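4 min read

# Open Day Cup Demo: notes and data card

I put this together after the Kovwood open day because several visitors asked if they could take the cup task home with them. You can! Everything from the demo table is in this repo, minus the snacks.

## What we showed

Kovwood runs an open day every September, and our corner was the simulated arm. Visitors sat down at a laptop, picked up a game controller and tried to put one cup inside the other. That's the whole task. It sounds like something you'd give a toddler, and then you try it and find out how hard it is to judge depth on a flat screen (I've been doing this a while and I still come in too low on the near cup).

We had 38 people take a turn. A group came over from Clukham on the train and more or less took over the laptop for an hour, which was great, because they argued about strategy the whole time and I got to listen. Half of them wanted to go for the closer cup first. The other half said to grab whichever one the fingers were already near and worry about the rest later.

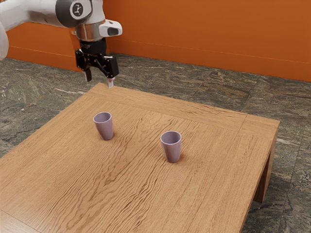

*Cup task in the simulator: gripper open over the back of the table, both cups still upright.*

The room is rendered with a wood table, a stone floor and an orange wall. People kept asking about the orange. It's one of the wall colors in the Prostton scene pack, and I like it a lot, so it stayed. The stone floor is from the same pack and the busy pattern is handy if you want to see how a model copes with clutter that isn't really clutter.

## What's in the folder

- `visitors/` has 129 episodes driven by open day guests. Some are very short, and a few end with a cup on the floor.
- `practice/` has 980 episodes we recorded ourselves in the weeks before, mostly by me, mostly in the evening.
- `scenes/` has the table, cups and room, ready to load.
- `notes.txt` is my running log. It's messy, sorry.

I left the failed tries in. Each episode has a `success` flag, so filter on that if you only want the good ones. The flag means one cup ended up inside the other and the gripper let go. A cup that is nested but lying on its side counts as a fail.

## Running it

You'll need the Tsolakis loader, version 2 or later. The older one reads the gripper values backwards, and you'll get an arm that opens when it should close. Then:

 python play.py --set visitors --episode 12

Add `--slow` if you're showing it to a crowd. I forgot to for the first hour and people could barely follow what was going on.

## Known problems

Controller input is jumpy in the first few visitor episodes, until we turned the stick sensitivity down. Cup start positions vary, but the table never moves. No names, voices or faces were recorded, just controller input and simulator output.

If you came by and your run is missing, open an issue and I'll dig through the backup drive.

**Related**

- Drawer task, practice set
- Kovwood open day: setup checklist
- Prostton scene pack: wall and floor swatches
- Moving from the old Tsolakis loader

Updated Jun 29, 2026 | Contact: open an issue | Back to top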